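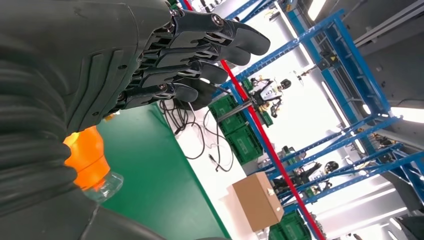
August, 4:10 pm. Hand calibration, student build, continued.

Re-zeroed all five digits after Chiến Phí swapped the thumb linkage rod. Thumb offset was 146 encoder counts, now 3. The other four digits left as they were.

Ran the open/close cycle script to 2,259 before the Purnana driver dropped off the bus. Same fault code as last time. Motor case temp at stop was around 74 degrees - too warm for my liking, so I've lowered the current limit in the config and labelled the old file.

Wrist roll still has play at full extension. Esben Ladefoged thinks it's the coupler, I think it's the set screw. Pull the sleeve back and check before the next run.

To do: new bus cable, torque log from Chiến.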